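Sewing shop bringing in automation - what happens to the people on the finishing tables?
Posted Sep 10, 2018 in Work and Trades

Mamta Srivastava
I run the finishing tables at Viscombe, a small shop that sews quilted and ruffled home goods. In August we started moving some of the handling work over to machines, meaning picking up a piece, spreading it and turning it so the hem can be checked. The sewing itself stays with people for now. I'm excited about it! My wrists are too. But my crew keeps asking me what their jobs will look like, and I'd love to hear from anyone whose shop has already been through this. Did people end up with better work, or just different work? And how did you handle piece rates?

The ruffles are what I wonder about most. A flat panel is easy to grab anywhere, but a gathered edge moves every which way once you pull on one spot. 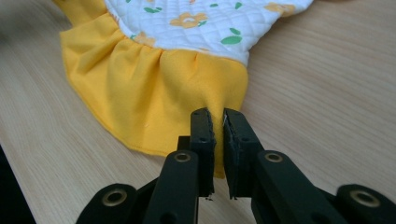
Viscombe Finishing Department

Pinch the hem and the nearest folds pull toward that point, with the quilted part up top. My best people do this by feel and can't always tell me how, so writing it down has been half the job.

Valtteri Laaksonen
We went through this at Garkuteo, and I'd do it again. Two things changed for us. First, the people who knew the cloth best became the ones everybody came to, because the setup crew had no idea how a gathered seam behaves. Give those folks the title and the pay early - we waited too long and lost a good one. Second, the day got quieter but asked more of your attention. You're watching for the odd piece, a twisted hem or a missed pucker, and that tires you in a new way. We swap stations every two hours and it helps a lot.

On piece rates, drop them for anyone working next to a machine. Our first month we ran 1,707 pieces through the new line and had four arguments over whose count they were. Hourly pay ended that.

Have fun with it. Some of my crew come in early now to try things out.

joshi_sews
no idea about the pay stuff but get the training times in writing before it starts. ours was all after shift and unpaid till people complained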